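The Home Robot Arithmetic Doesn't Add Up

11/02/2023

Every few weeks somebody in our shared workshop on Park Street in Kotville tells me that a robot for household chores is now a hobby project. Print the parts, bolt them up, record yourself tidying a room, and let the software work out the rest. I have been hearing this since January, and I've put in enough evenings to have an opinion. 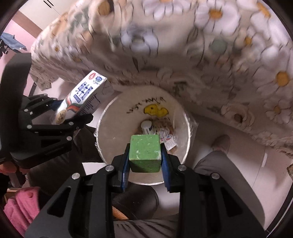

The building is the easy part, and it is the part people like to talk about. Parallel jaws, a few plates, bolts, a pair of soft pads. We budgeted 1,000 dollars and spent 2,944, most of it on motors from Vasteck and on second copies of things we had cracked. Fine. Hobbies cost money, and I have spent more on a bicycle.

What bothers me is the recording. The Moner project, whose plans we follow, suggests 2,000 demonstrations for a single chore. A chore, in their sense, is something like picking up a carton and dropping it in a bin. I can do that in the time it takes to read this sentence. Doing it over and over with a gripper in each hand, in a bedroom, with the trash fished out again after every go, is a job, and a dull one. I managed 20 before my wrists complained.

Supporters say the work gets shared. Everyone records a little at home and the pile grows. Maybe so. But my bin isn't your bin, and I have yet to hear a good answer about what happens when the furniture moves. "More data" is the usual one, which means more evenings.

I'll keep going to the workshop. I like the tools and I like the company. I would just ask the people writing the cheerful build guides to list the hours next to the parts.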